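Jul 28, 2003
By the Stirkberg Tool Lending List

README for the Stirkberg tool lending records

This file goes with the lending records of the Stirkberg tool library. It explains what the tables hold, how the entries were made, and which parts should be used with care. Read it before you load anything.

The records cover 104 weeks of lending from the counter on Gument Street. There are two tables, both plain text with tabs between the columns. The first row of each is the header. Dates are written year first, with no slashes.

## Files

- loans.txt: one row per loan
- items.txt: one row per tool or set
- codes.txt: the short codes used in both tables
- README: this file

## Columns in loans.txt

- loan_no: a running number, never reused
- item_no: matches items.txt
- out_date: the day the item left the counter
- in_date: the day it came back, blank if still out when the table was closed
- cond_out, cond_in: condition codes, A to D
- note: free text, often blank

Borrower names, phone numbers and street addresses were taken out. The member number was taken out too, so it is not possible to tell whether two loans went to the same household.

## Columns in items.txt

- item_no: painted or tagged on the item
- kind: the general kind of tool
- detail: size, tip, length or voltage where it applies
- source: G for a gift, P for a purchase, U for unknown
- bin: the shelf bin where the item is kept, if it is small

There are some 500 rows in this table. Ladders, wheelbarrows and the tile saw have no bin and the column is left blank for them.

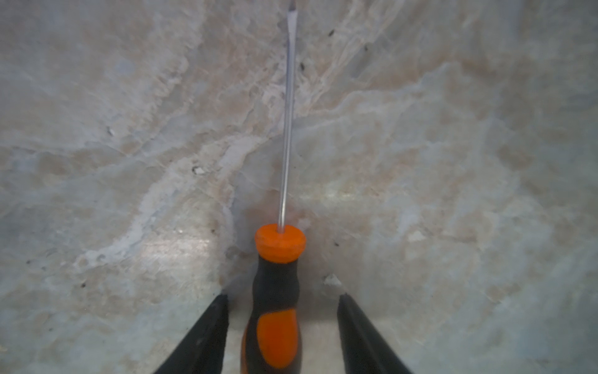
The kind column went through two rounds of cleanup. In the first year people wrote whatever they liked, and the same tool could be listed three different ways. Those entries were matched by hand to the list in codes.txt. For screwdrivers, the detail column gives the tip first, so a flat-head with a long, thin shaft like this one is entered as "slotted, long". Phillips drivers are entered as "cross", with the size after it if the size was known. Pliers follow the same rule, jaw first and length second. Anything that could not be matched was coded MISC and the old wording was moved to the note column.

## Condition codes

A means no fault found. B means worn but fine to lend. C means it needs work before the next loan. D means it was pulled from lending. The codes were given at the counter, usually in a hurry, and B covers a wide range. Do not read much into a change from A to B. A change from B to C is more reliable, as the item had to be set aside and a repair slip filled out.

Bins were given no condition code, and neither were cases or tool bags.

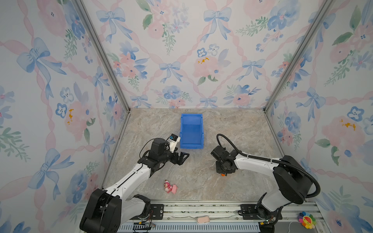 Blue storage bin near the back wall.

## Known problems

1. The November pages of the first year got damp and seven loans could not be read. Their numbers were kept and the other columns are blank.
2. Sets were at first lent as one item and later split up. The Anero socket set appears both ways. Use the set column in codes.txt to join the pieces.
3. Some in_date values are the day the item was put back on the shelf, which may be a day or more after it was returned.
4. Garden tools were lent without a due date through the whole period, so long loans in that group are not late loans.
5. Bin numbers were changed once. The items table has the new numbers only.

## Use

You may copy the tables and work with them as you like. If you print a table or chart made from them, please name the Stirkberg tool library as the source. Please do not try to work out who borrowed what.
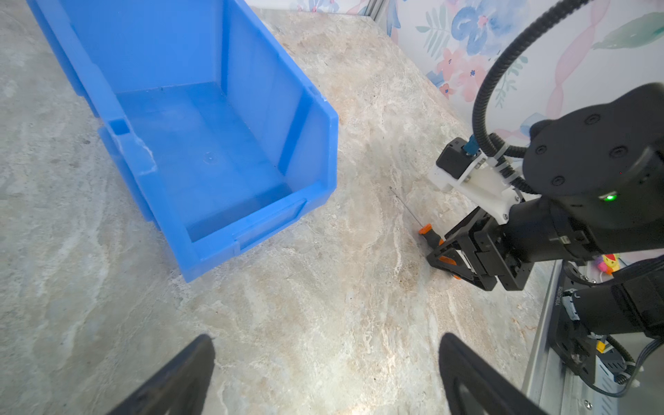

Notes on bins and labels, by the Stirkberg Tool Lending List

Small items are filed by bin, and the label on the bin should match the bin column. If a label is missing, go by the tag on the tool. The printed labels came from the Arumugam stationery shop and the ink fades, so a 1 and a 7 can look alike in older entries. Where we could not tell, the column has a question mark after the number.

Corrections are welcome. Send the loan number or item number, the column, and what you think it should say. Fixes go into the next copy of the tables.

Contact: leave a note at the Gument Street counter | Copyright 2003 Stirkberg Tool Library | Back to top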